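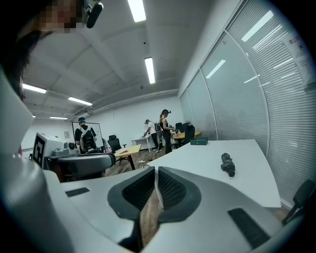
The curved white desk, with the black umbrella still on it.

Lost and left things on the curved desk — please read before Sunday

Posted in April to the Gekach shared rooms list
4 min read · 6 replies · 14 shares

Dear all,

I answer to the message about the lost things, which I quote here so that everybody has it in one place.

> Hello list,
>
> I was in the glass room at Gultville on my last visit and I think I left my umbrella there. It is a black folding one, with a small strap at the end. I know that this describes every umbrella in the town. I was sitting at the big curved desk, on the side of the glass wall.
>
> Did somebody see it? And if it is found, can it stay where it is until I come again, or is there now a box for such things? I remember that we had a box when we were still in the Brerkcombe rooms, but I did not see one in the new place.
>
> Also a small question. Are we allowed to leave things on the desk between two meetings? I would like to leave my drawing paper there, because it is heavy to carry in the bus.
>
> Thank you and best greetings

I take the questions one after the other.

First, the umbrella. There is a black one on the curved desk, and you can see it in the photo. It is folded but not neatly, the cloth is bunched together, and a small strap hangs out at the lower end. I cannot say if it is yours. Mine is also black, and I had to go and look in my hall before I was sure that it was not mine. If yours has some mark, for example a scratch on the handle or a name inside, please write it to the list, and I will look the next time I have the key.

Farther back on the same desk there is a small box with a lid, in a dark color between green and blue. Two persons have already asked me if this is the new box for lost things. It is not, it is too small for that, an umbrella would never go in. I do not know who has brought it and I have not opened it. If it belongs to you, please take it home or tell us what it is for.

Second, the box for lost things. The old one stayed in Brerkcombe when we moved. It was a good box, but one side was broken, and I believe it was not missed very much until now. I propose that we buy a new one and put it on the floor below the coat hooks. I have looked at the shop on the Cortés street, and they have a gray one with handles for 14. If there is no objection on the list before Sunday, I will buy it and put the receipt in the folder.

My idea for the rules is simple:

- A thing which is found goes into the box the same evening.
- The finder writes one line to the list, with the color and the place.
- After 6 weeks, what is still in the box goes to the charity shop.
- Keys, telephones and money do not go in the box. They go to the front office, room 863, which is open until five.

Third, the drawing paper. I am sorry, but I must say no to this one. The desk is used by other groups on the days when we are not there, and they need to find it clear. I know it looks very large when you sit at it alone. But with the curve, a person needs more place than at a straight table, and when we are many, the elbows touch. There is a metal cupboard in the corridor, and the second shelf is ours. Paper up to the middle size can lie flat there. The very large sheets must be rolled, I am afraid, and please put a rubber band and not tape.

I want to add something about the whiteboard, as I am writing anyway. It is the one on a stand, and last month the text of another group was wiped off by one of us. They were polite, but they were not happy. Please wipe only what you have written yourself. If the board is full, use the back of a sheet of paper — the floor manager told me that a second board is ordered, but he told me this also in winter.

About the wooden floor: the chairs make marks on it. There is a packet with 100 felt pads in the drawer, much more than we will ever need. If you have ten minutes before a meeting, please stick some under the chairs. The legs must be clean and dry first, or the pads fall off after one evening. I have tried it without cleaning and I found all of them in the corridor.

So for the umbrella I wait for an answer with the mark. Until then I leave it on the desk, and when the gray box is there I will move it inside. If someone else is also missing a black umbrella, please write too, and we will compare.

With kind regards from Gultville

P.S. The key for the metal cupboard hangs now on the left hook. The right hook is loose.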